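Temps de lecture : 4 min

Préparer un plan de travail pour le tri et l'étiquetage de petits objets

La procédure qui suit s'applique aux postes de tri installés sur table : petits boîtiers, accessoires électroniques, chutes de plastique, pièces isolées sans emballage. Elle suppose un inventaire tenu dans un tableur ou dans un outil du type Kostia. Notre propre fichier contient 2 081 lignes, toutes saisies selon cette méthode.

1. Choix de la surface

Prévoir un plateau mat, de teinte claire et peu contrastée. Le beige et le gris conviennent. Un plateau moucheté, façon pierre, masque les éraflures mais complique le repérage des pièces les plus fines ; dans ce cas, trier les éléments de petite taille par couleur avant de les poser. Éviter les finitions brillantes : les reflets rendent les codes difficiles à lire avec une douchette comme avec un téléphone.

Des parois sur trois côtés empêchent les pièces rondes de rouler hors du plateau. Nous utilisons des panneaux Neden de 34 cm de haut, peints dans une teinte unique. Le côté avant reste dégagé.

2. Éclairage

Placer la source en hauteur et légèrement en arrière de l'opérateur. Si des traînées lumineuses apparaissent près du bord avant, décaler la lampe latéralement jusqu'à ce qu'elles sortent de la zone de lecture. Un diffuseur en papier calque suffit pour une lampe de bureau. Ne pas multiplier les sources : deux lampes mal orientées donnent deux jeux de reflets.

3. Répartition des zones

Le plateau est divisé en trois zones, sans marquage permanent :

- zone centrale : l'objet en cours de traitement, et lui seul ;
- zone avant : petites pièces en attente d'identification ;
- zone latérale : bac de sortie.

Les petites pièces de la zone avant ne doivent pas se toucher. Une pièce coudée, un petit cylindre et une bande mince se distinguent sans peine lorsqu'ils sont espacés ; en tas, la bande passe sous le reste et finit avec les déchets. Ne pas regrouper deux éléments sous prétexte qu'ils sont de la même couleur. La couleur est un critère de prétri et ne figure pas dans la référence.

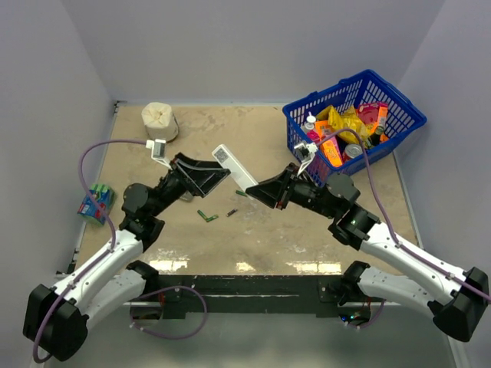

4. Prise et orientation des objets longs

Un objet plat et allongé se tient par ses deux extrémités, jamais par le milieu d'une grande face, qui doit rester visible. L'incliner en diagonale au-dessus du plateau permet de contrôler la face et la tranche dans le même mouvement. Maintenir l'étiquette tournée vers le haut et ne pas poser le doigt dessus.

La pression doit rester faible. Sur les boîtiers clipsés, une pression latérale excessive ouvre le joint d'assemblage. Si le boîtier fléchit, le reposer et le reprendre plus près des bouts.

5. Pose de l'étiquette

L'étiquette à code QR se place près d'une extrémité, sur la face la plus large. Ce choix laisse le centre libre pour la prise de cotes et pour les mentions du fabricant. Opérations :

a) dégraisser l'emplacement à l'alcool isopropylique, laisser sécher ;
b) présenter l'étiquette parallèlement au petit côté ;
c) appliquer du centre vers les bords ;
d) attendre 2 minutes avant toute manipulation ;
e) lire le code et vérifier que la ligne ouverte dans le fichier est la bonne.

Les étiquettes Eltis en polyester tiennent sur la plupart des plastiques lisses. Sur un plastique grainé, utiliser la version à adhésif renforcé. Noir sur blanc uniquement : les codes imprimés en couleur passent mal sur les douchettes anciennes.

6. Pièces trop petites pour être étiquetées

Toute pièce dont aucune face ne peut recevoir une étiquette entière part en sachet. Le code est collé sur le sachet et la forme est notée en toutes lettres : « coudée en L », « cylindrique », « bande ». Ne jamais plier une étiquette autour d'une arête.

Si la pièce semble provenir d'un objet déjà traité, reporter le numéro de cet objet dans la colonne « origine présumée ». Sans certitude, laisser la colonne vide. Une origine erronée coûte plus de temps à corriger qu'une case vide à compléter.

7. Rangement et remise à zéro

Les objets étiquetés sont rangés à la verticale, extrémité codée vers le haut, dans des bacs Lykkegaard à quatre compartiments. La lecture se fait alors sans sortir l'objet du bac.

En fin de série, vider la zone avant, essuyer le plateau avec un chiffon sec et passer la main à plat sur toute la surface. Les bandes minces se repèrent mieux au toucher qu'à l'œil. Chez nous, le contrôle complet du fichier a lieu le vendredi, bacs fermés.

Contact | © Atelier Inventaire, tous droits réservés | Haut de page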